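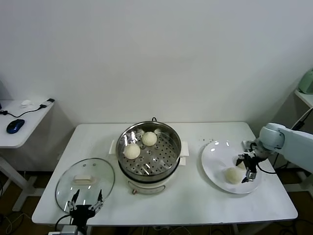

4.2 Evaluation of the Skekix Bimanual Kit

The Skekix kit is sold by Helletti as a two-arm package for small kitchens and test labs. It ships with two arms, two parallel grippers, a controller, and a license for Tiren, the vendor's task software. We bought the kit at list price and had no contact with the vendor outside its normal support line. Setup followed the printed manual. The only change we made was to lower the default joint speed limit, which the manual permits.

The food task was to move steamed buns from a steamer to a round plate. It was chosen for two reasons. A bun is soft, so grip force has to be limited. The rim of the steamer also restricts the angles from which a gripper can approach. Tiren was supplied with 1606 teleoperated episodes recorded on our own bench, of which 599 were held out for checking. Training used the vendor's default settings throughout, with the stock grasp planner of Onyshchenko as the baseline. Both policies were run on the same arms and given the same start poses. Figure 6 shows the work area with four buns in the steamer and the plate empty.

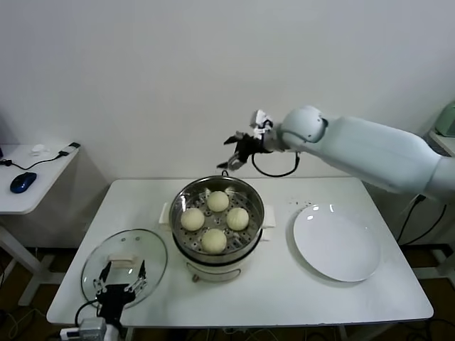 Figure 6. Steamer, lid and plate on the work table.

Does the kit need an outside computer to run a trained policy?

The controller runs the policy by itself. An outside computer is needed for training and for moving episode files off the controller, which holds 3000 episodes before old ones must be deleted.

A trial was scored as complete when every bun rested on the plate and both arms had returned to their home pose. Dropped buns were scored as failures even if the policy later picked them up. Damage to the surface of a bun was noted separately and did not affect the score. We ran 1000 trials per policy. Tiren completed more of them than the baseline, and most of the difference came from buns close to the steamer wall, where the baseline planner often returned no valid grasp.

Two limits of the kit should be noted. Gripper force is set in steps, and the lowest step still marked the softer buns. The software also stores one force value per task, so a single program cannot hold a rigid lid firmly and a bun lightly unless it is split into two tasks. Helletti lists per-object force as a planned feature in the July release notes. We did not test it. Cable routing at the wrist is left to the buyer, and the manual gives only a minimum bend radius.
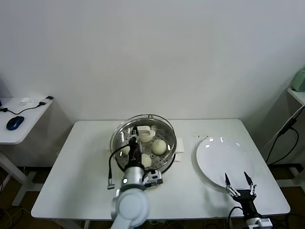
4.3 Service and Spare Parts

The kit includes one year of remote support. Replacement fingertips are sold in pairs and can be changed with the hex key supplied. A wrist fault requires the whole arm to be returned to Helletti, and the buyer pays shipping in one direction. The second arm can be used alone during that period, but Tiren must be restarted in single-arm mode and bimanual tasks are disabled.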